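Startseite > Unterwegs > Taschen & Hüte > Set Floltach

Neuheiten | Taschen | Hüte | Pflege | Kontakt

Set Floltach: Tasche und Fischerhut in Schwarz

Tasche und Hut gehören bei Hestell zusammen ins Programm und werden als Set verschickt. Der Taschenstoff hat eine feine Gitterstruktur, das kleine schwarze Etikett mit weißem Aufdruck sitzt seitlich in der Naht.
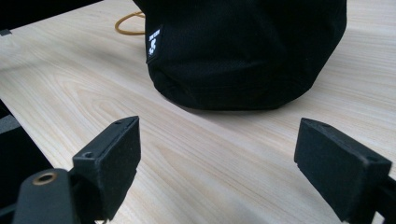
Die Tasche wiegt leer 441 Gramm. Für den Alltag reicht ein feuchtes Tuch zur Reinigung, in die Maschine sollte sie nicht. Bei längerer Lagerung bitte locker ausstopfen – so bleibt die runde Form erhalten.

Der Fischerhut hat eine eng abgesteppte Krempe. Innen sind ein weißes Pflegeetikett und ein kleines weißes Logo angebracht. Er wiegt 70 Gramm und lässt sich flach in die Tasche legen.

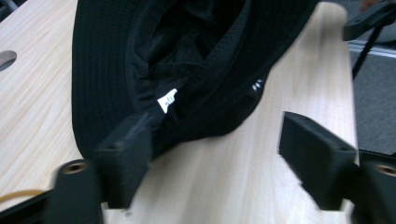
Den Hut von Hand waschen und liegend trocknen, nicht bügeln.

Artikelnummer: 542
Farbe: Schwarz
Lieferzeit: 8 Werktage

Die Ausführung Urolura ist seit Mai nicht mehr lieferbar. Einzelne Hüte sind auf Anfrage erhältlich.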